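Robots, Sandals and a Very Long Line for Coffee

A bunch of you wrote in after the last newsletter asking if I ever made it to the open day at Gerkow. I did! It took me most of a morning to get over to the Avon site (71 miles each way, and I missed the turn twice), but I'm so glad I went, and I've got enough notes to fill three of these.

First thing to know, it's a working lab, so don't picture a trade show with carpet and free tote bags. You come in through the loading side, sign a sheet, get a sticker, and then you're pretty much standing among the benches. Doors opened at 9 and by 9:30 the coffee line was back to the parking lot. One of the greeters told me they'd had 700 people sign up, which is a lot for a place I'd never heard of until last year.

The morning talk was short and pretty good. They went over how they collect practice runs: a person guides the arms through a job, the whole thing gets saved, and then they do it again, and again, and again. The shoe job alone is up to 3742 saved runs. My hand was up right away because I wanted to know how many of those were bad ones, and the speaker laughed and said they keep the bad ones too. The software that sorts through it all is called Bagheri, and it was running on a plain old Asus laptop with a sticker over one corner. I don't know why that pleased me so much, but it did.

Then they let us loose on the floor. We went around in groups of 14, which was just small enough that you could get up close and ask your dumb questions without a crowd behind you. I asked plenty. Can it tell left from right? (Sometimes.) Does it care what color the shoe is? (More than they'd like.) Do you ever get tired of watching it? (Long pause.)

I'd been most curious about the shoe table, mainly on account of my own front hall, and I hung around there through two groups. Slides are a tougher job than you'd guess. There's no lace and no heel, so the arm has to come down and get hold of a strap or a side, and the strap is padded, so it gives when you squeeze it. Come in a little too high and you've got air. Come in too low and you've shoved the whole shoe across the table.

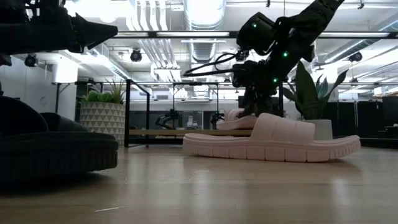 The other thing I liked was how patient everybody was about it. A kid next to me kept whispering "come on, come on" at the arm like it was a horse race, and the woman at the controls let him pick which shoe they'd go for next. He went with black. Of course he did, he was wearing black ones himself!

I do have a couple of gripes. It was loud in there, and from the back of the group I lost about half of what our guide was saying. A little clip-on mic would fix that. And there was hardly any place to sit, so if you've got a bad knee like me, bring one of those folding stools and leave it by the door.

They're talking about doing another one in February, with a towel folding table and maybe a chance for visitors to try the controls. I've already put my name down. If you want to ride along, hit reply and let me know. I have room for three, and I promise to look up the turn before we leave.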